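Harawira 439 Touring Canoe Pack

Home > Paddling > Packs and Portage > Harawira 439

Made by Drestholm. Available in Spruce, Rust and Charcoal.

The Harawira is our canoe pack for trips of a week or longer. It is a wide, low pack made to sit flat in the bottom of a tandem canoe and to carry well enough over a portage trail that you won't dread the next one. We have sold a version of it from the Redham shop for a long time, and the current model keeps the same basic shape with a new harness, a taller roll-top and a heavier base.

The number in the name is the pattern number from the cutting room. It has nothing to do with the volume. People ask.

What it is for

Most hiking packs are tall and narrow. That works on a trail but not in a canoe, where a tall load puts weight above the gunwales and catches the wind on open water. The Harawira is nearly as wide as it is tall when packed. It fits upright between the thwarts of most tandem boats of 16 feet and up, or on its back if you want everything lower. In a solo canoe it usually goes on its back, just ahead of the seat.

It will hold food and shared gear for two people for seven or eight days, or one person's full kit including tent for longer than that. Paddlers who travel with a separate food barrel tend to put the tent, tarp, sleeping bags and clothes in the Harawira and keep the barrel for the rest.

It is not a whitewater dry bag. The roll-top and welded liner will keep out rain, bilge water and a short dunking. If you expect to swim with it, use a second dry bag inside for your sleeping bag and clothes. We do this ourselves on any river with rapids.

Construction

The outer shell is a coated nylon with double-stitched seams. The base and the lower third of the sides have a second layer of heavier fabric, since that is where packs wear out from being slid over rock and dragged up gravel bars. The liner is a separate piece, welded and clipped in at the top corners, and it comes out for drying or replacement. A torn liner does not mean a new pack.

The roll-top closes with two side buckles and a center strap. Give it at least three full turns before buckling. With two turns it looks closed but will let water in if the pack tips over.

There are two grab handles on the sides, one on top and one on the front panel near the base. The front one is there so that two people can lift a loaded pack out of a boat without either of them pulling on a shoulder strap. Pulling packs out by the shoulder strap is the most common cause of harness repairs we see.

The front panel has one flat zippered pocket for maps and a repair kit. The pocket is not waterproof.

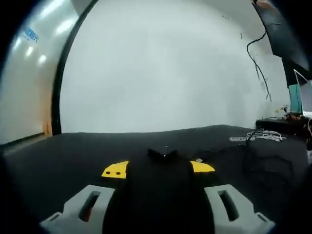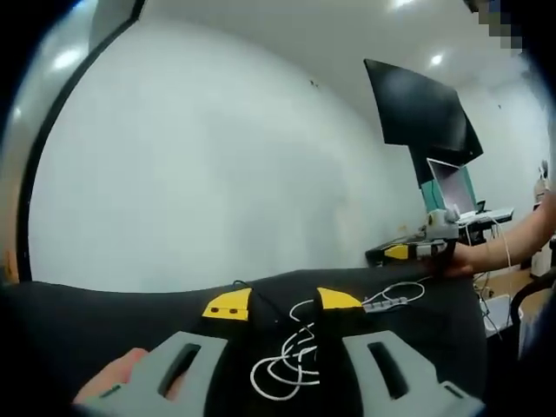
Harness and fit

The shoulder straps are wide and lightly padded. The hip belt is removable. Some paddlers leave it at home because the pack rides low and they prefer to carry a second bag on top, and others would not do a half-mile portage without it. Try it both ways before you decide.

The back panel adjusts for torso length with a ladder of webbing behind the foam sheet. To change it:

Empty the pack and lay it face down.
Pull the foam sheet out from the top.
Unthread the harness webbing and move it up or down one rung.
Thread it back through the buckle twice and replace the foam.

Most people only do this once. Smaller paddlers should start on the lowest rung. The harness fits torsos from 15 to 21 inches. If you are outside that range, call the shop before ordering and we can talk about the made-to-order back panel.

A tumpline is sold separately. The anchor loops for it are already sewn in at the upper sides. If you have not used one, start with short carries and a light load, and build up over a few trips. Your neck needs time to get used to it.

Specifications

Volume, rolled three turns: 110 liters
Height, rolled three turns: 26 inches
Width: 21 inches
Depth: 12.5 inches
Weight with liner, without hip belt: 2000 grams
Hip belt: 210 grams
Recommended load: up to 24 kilograms
Colors: Spruce, Rust, Charcoal
Item number: 1055

The hip belt and liner are included in the price. The tumpline, the spare liner and the Valtano strap set are not.

Packing it

Put soft, bulky things at the bottom and against your back. A sleeping bag works well there. Heavy food goes in the middle, close to the back panel and about level with your shoulder blades. The stove and pots go outside of that, away from your spine. Rain gear and lunch go on top, under the roll.

Squeeze the air out before you start rolling. Kneel on the pack if you have to. Trapped air makes the pack round, and a round pack rolls around in the boat.

Tie in or don't tie in, but decide before you leave shore and do the same with every pack. On lakes we usually clip a short line from the top handle to a thwart. On moving water we lash the packs down tight so they can't shift or float out on a long tether. Long loose lines in a capsized boat are a hazard.

The Valtano strap set

The Valtano set is four cam straps with flat hooks, sized for lashing one or two Harawira packs to the thwarts of a tandem canoe. Ordinary cam straps will do the same job. The advantage of the set is the length – there isn't a yard of extra webbing to tuck away after each carry.

Care

Rinse the shell and liner with fresh water after any trip, and pay attention to the buckles if you have been on silty rivers. Fine silt gets into the side release buckles and stops them from clicking shut. A rinse and an old toothbrush will fix this.

Dry the liner inside out. Hang the shell upside down by the base handle with the roll-top open. Do not machine wash either part, and do not put them in a dryer.

Store the pack unrolled and out of the sun. Mice like packs that have had food in them, so wipe out the liner before you put it away for the winter.

Small holes in the shell can be patched from the inside with any repair tape meant for coated nylon. Holes in the liner need the patch kit that comes in the front pocket. Clean the area with alcohol, let it dry fully, press the patch down hard and leave it overnight.

Repairs and warranty

Drestholm covers faults in materials and stitching for as long as you own the pack. Wear, burns, animal damage and broken buckles are not covered, but we repair them at cost. Buckles can be replaced without sewing, and we will mail you one if you tell us which one it is.

Please send packs in clean and dry. Repairs take two to three weeks most of the year and longer in May, when everyone gets their gear out and finds last year's problems. Liesbeth Van der Linden runs the repair bench and can usually tell you from a photo and a short note if something is worth sending.

Rental

We keep a small number of Harawira packs for rent at Redham, with liner and hip belt. Rental is by the trip, for up to ten days. If you buy a new pack within a month of renting, the rental fee comes off the price. Rental packs are all Charcoal.

Ordering and shipping

Spruce and Charcoal are in stock. Rust is on back order, and the next batch ships on 19th April. You can order it now and we will charge your card when it goes out.

Packs ship rolled flat in a box. The foam sheet may have a curve in it when it arrives. Lay it under something heavy for a day and it will flatten out.

Returns are accepted within 60 days on unused packs. Trying it on in the house with a load of blankets and books is fine and we encourage it. Once it has been in a boat it counts as used.

Questions about fit, or about which boats it will sit upright in, can go to Delwyn Ashby at the shop. Have the make and length of your canoe handy, and measure the gap between the yoke and the stern thwart if you can.

Related items

Harawira tumpline
Harawira spare liner
Valtano strap set
Drestholm paddle sleeve
Made-to-order back panel (call first)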